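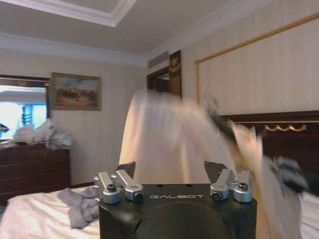
White cloth in mid-lift over the bedding, from the wrist camera.

5 min read

Vikside Releases Flonari, a Planning and Replay Tool for Robots That Handle Cloth

PINDUVARD, September – I'm Mahlet Tefera, I run the software team at Vikside, and I've been told I can write this one myself as long as I get the news into the first paragraph. So: Flonari is out! It's our planning and replay tool for two-armed robots that work with sheets, covers, towels and anything else that refuses to hold its shape, and it's available now to robotics teams and integrators. It runs on a regular workstation next to the robot, and it talks to whatever arm controller you already have through a small adapter.

If you've ever tried to get a robot to pick up a bed sheet, you know why we built it. A box stays a box while you carry it. A sheet changes shape the second you touch it, swings out over everything once it's in the air, and then covers the exact thing your camera was looking at. Most planners I've used treat that as an error. They lose the object, stop the arms and wait for a person to come over and press something (usually me, usually in socks, trying not to step on the sheet).

Flonari keeps going with what it still knows. When the wrist camera loses the edge of a cloth, the planner holds on to a set of guesses about where that edge could be, moves the arms in a way that's safe for all of them, and drops the bad guesses as new views come in. Aiguo Mao wrote the core of it, threw it out, and wrote it again, and the second version is what you're getting. The first was faster, and I still miss it a little, but it had a habit of being very sure of itself about corners that were really just folds.

The other half of the release is the replay side, and I'll admit it's my favorite. Every run is saved as a timeline with the camera views, the joint positions, the gripper force and the plan all lined up, so you can scrub back to the moment a grasp went wrong and see what the planner believed right then. You can also fork a run from that moment, change a setting and have Flonari work out a new plan without touching the robot. We used to argue over failed grasps from memory. Now we pull up the timeline and argue over that instead, which goes much faster.

We tuned all of this in furnished bedrooms, and I'd really recommend that to anyone doing home robotics. A lab table is flat and gray and there's space on every side. 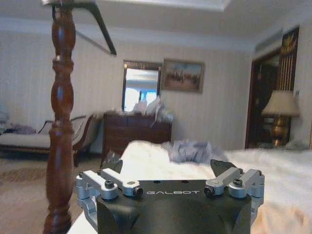
A bedroom gives you posts to steer around, mirrors that throw window light back at the camera, pale bedding against pale walls, and a heap of cloth on the nearest surface that the perception code would love to mistake for the job. Our segmentation model used to merge white on white into one big happy blob. It's much better now, mainly thanks to Niall Skinner, who stopped asking it to find the whole cloth and had it look for hems and fold lines first. There's a mirror filter too. It's off by default, so turn it on before your first run in a real room or you'll be debugging a reflection, as I did for most of an afternoon.

For those who want numbers, the release ships with 362 recorded runs you can open, fork and replay on day one, good grasps and ugly ones both. We left the ugly ones in on purpose and labeled them by what went wrong. A fresh install takes about 90 minutes, including calibrating the wrist cameras, and the adapter kit covers seven common controller interfaces. If yours isn't on the list, the template is short and the docs walk you through it.

Our first outside user was Auer, an integrator that sets up robots for guest houses and long-stay apartments. They've had the preview since early spring and they were not shy with their notes. Marcelino Toledo, who leads their field setup, asked me to pass this along:

"I don't need the plan to be perfect. I need to know why it picked that corner, and I need to know before lunch. With Flonari I can open the run, see the guess it was working from and fix my setup instead of fixing theirs."

I had to read that last part twice, but I think it's a compliment.

Some things it won't do yet, so you don't find out the hard way. Flonari doesn't plan for fitted sheets with elastic corners; we have a branch that tries, and it's not ready for anyone's bed. Very thin, see-through fabric still confuses the depth step. And the planner assumes two arms. You can run it with one, but you'll only get the pick and drag moves, and the lifting moves will be grayed out in the menu. Fitted sheets come next, then a lighter version of the replay viewer that runs in a browser.

Nimal Gazi put together the onboarding material, which includes a sample project with a throw blanket. Please start with the blanket! It's heavier, it swings less, and you'll get a feel for the speed limits before you move on to a big sheet. The default limits are slow and I'd leave them that way until you've watched a few timelines from your own robot.

Flonari is licensed per robot, with a free tier for schools and research labs that includes the full replay side. Teams on the preview can move their saved runs over with the import tool, and their old keys will keep working while they do. Support requests go straight to the people who wrote the code, and we answer within 48 hours, often sooner if you attach the timeline file.

About Vikside

Vikside makes planning and perception software for robots that work with soft materials. The company is based in Pinduvard.

Press contact: Nimal Gazi, Vikside press desk. Demo sessions for press and integrators can be booked through the same desk, mornings only.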